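# Draltesa FAQ

Notes on training and evaluation. Questions about installation are on a separate page.

**What does Draltesa learn?**

A policy for operating hinged and levered objects with a single arm and gripper. The tap task, Mistareo, is the one most people ask about. Training is done entirely in simulation.

**What does the policy observe?**

Joint positions, gripper opening and a segmented point cloud of the object. Colour is discarded before the encoder, so the taps are left plain grey.

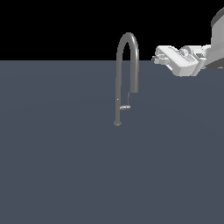
**How long is an episode?**

An episode ends after 603 control steps or when the lever passes its target angle, whichever comes first. Early termination counts as a success only if the angle is held for six further steps.

**How is the reward defined?**

There are two terms: the distance from the fingertips to the lever, and the remaining lever angle. The first is switched off once contact is made – leaving it on produced policies that gripped the lever and then stopped.

**How many demonstrations are used?**

None for Mistareo. The Feko baseline is trained on 2000 scripted trajectories and is reported separately.

**Why do my results differ between runs?**

Seeds matter on this task. We train with three seeds and report the mean and the worst. A single run should not be compared with either figure.

**What does "Ok" mean in the log?**

It means that the physics check passed at reset. It says nothing about task success.

**Has the policy been run on hardware?**

Not yet. Contact friction is the main open problem, and the present model treats it as constant over the whole lever.

**Who maintains this page?**

Baltazar Trujillo. Last revised 28th September. Corrections are welcome – please include the seed and the config file.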